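3.2 Phones, cases and the table surface

The collection treated in this section comes from the drop-off counter in Grullel, where households leave phones that they do not use anymore. In total 91 phones were accepted between March and June 11, 2022, when the counter was closed for the summer. Most of the earlier studies on stored phones are interested in the battery or in the data which remain in the memory. Our interest is more modest. We ask in which state the outside of the phone arrives, what the protective case does to this state, and whether the surface on which the phone is put down plays a role that should be reported together with the results.

Each phone was first recorded with its case on, if it had one. The case was then loosened at one long side, preferably at the side of the buttons, and lifted until the frame of the phone came free from the wall of the case. We did not pull at the corners. Corners are the stiffest part of a moulded case, and in the pilot work a corner which was pulled first gave sometimes a sudden release, so that the phone slid out over the table. With older cases the lining may also stick to the back of the phone, and in this situation it is better to stop and to begin again from the opposite side.
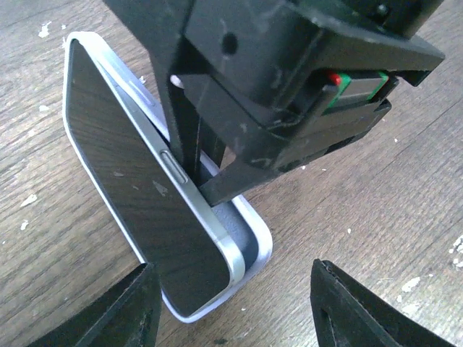

The material found between phone and case was collected with a dry brush and weighed only as a group, not for each phone. It consisted for the most part of textile fibres, fine sand and crumbs. The band along the long sides, up to 2 mm in from the opening, held more of this material than the middle of the back, where the contact between lining and glass is closer. Hodžić has described the same distribution for work phones of bus drivers (Hodžić, Stavros, internal report of the Tresivach workshop), although his phones were cleaned by their owners each week and ours were mostly not cleaned at all.

3.3 Openings for the buttons

A second point concerns the openings. Cases solve the problem of the side buttons in one of two ways. Either the wall is closed and carries a raised part which transmits the pressure of the finger, or the wall is cut out so that the button can be reached directly. The second solution is cheaper to mould and is also easier to inspect, but it leaves an inlet for dust exactly at the place where the hand holds the phone. For coding we used the Hamel sheet, in which each opening is noted by its form (round, oval, slot), its position along the side and its relative length. The sheet does not ask for the colour. We added this as a free field, as two parts of different colour lying side by side are easily confused in a written record when only their shape is known.

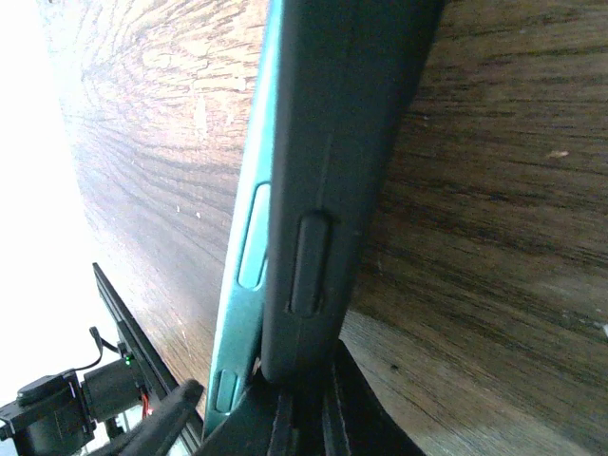
Figure 1. Teal edge with a longer oval cutout and a shorter one farther down, side by side with a dark charcoal-grey object that looks like the side of a thick case.

Thick cases with a rubbery outside were given a separate code. They are appreciated by the persons who brought them, and many of them told us that they would buy the same type again. For the refurbisher they are less convenient, as the soft surface holds dust on both faces and has to be wiped several times before it is clean. Thin hard cases are quickly wiped, but they show scratches sooner. We do not recommend one type over the other here – the sample is too small, and the age of a case was known only when its owner remembered it.

3.4 The wooden table as working surface

In the workshops which we know, phones are put down on a rubber mat, and results on new scratches are therefore difficult to transfer to the home, where a phone is put down on whatever stands near the door or the sofa. For this reason we chose a wooden table and we did not cover it.
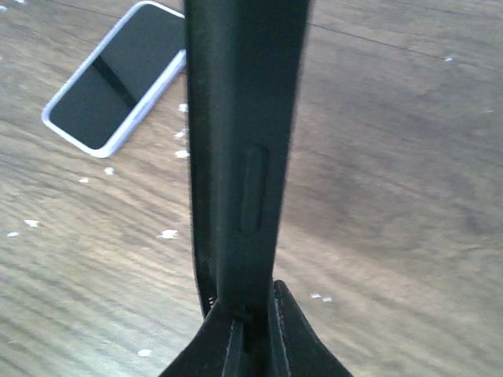
Wood is not a uniform surface, and a careful description of it is needed before any mark on a phone can be related to it. The grain of our table is strong and wavy, with lighter tan bands between darker brown streaks, and the finish looks worn and matte. In one area a faint, thin dark line goes almost horizontally over the wood, with a small slope downward. It may be a joint between two boards or only a shallow groove, and we treated it with the same caution in both cases: the line was entered on the table map and no phone was pushed across it. Hard particles can stay in such a line after wiping, and a glass back which is moved over them will receive a scratch that has nothing to do with its former use. The table was wiped with a dry cloth before each phone and with a damp cloth at the end of the day.

The table map follows the scheme of the Zokerach project, with the difference that we drew cracks and seams by hand over a printed outline. The original scheme allows up to 100 fields for one table. We found a division of this kind too fine for daily work and joined neighbouring fields when they showed the same grain and no damage.

3.5 Position of the phones during inspection

For the visual inspection the phones were laid flat, screen up and switched off. A dark screen is a good mirror, and the reflections on it are at the same time a help and a source of error. Inside a lighter reflection fine scratches become visible, while in the deep black part next to it they can be missed completely. The observer was asked to change the own position until each part of the glass had been seen once in the lighter reflection. Between two neighbouring phones a wide strip of free wood should remain, so that the metal frames do not touch.

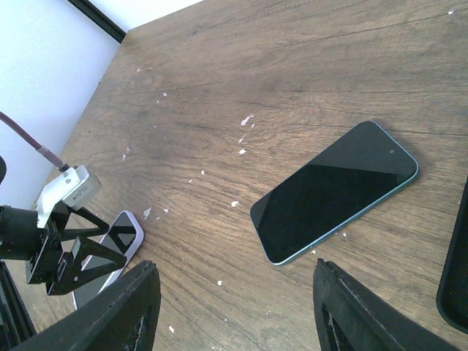

Figure 2. Phone with a teal-blue frame lying diagonally, screen off, with grey reflections on the glass; at the lower left a second phone with a pale lavender frame. Dark cracks are visible in the wood.

Frames were inspected after the glass, beginning at the corners. The paint of coloured frames is usually lost there first, and the bare metal shows as a bright point. Where the phone had been kept in a case we noted the corner as protected, also when the case was already removed at the time of delivery and was only shown to us by the owner. This decision can be discussed. It was taken early, before almost 2,000 single entries had been made in the record, and we preferred to keep it the same for the whole collection. The consequences for the comparison between phones with and without case are treated in Section 4.1.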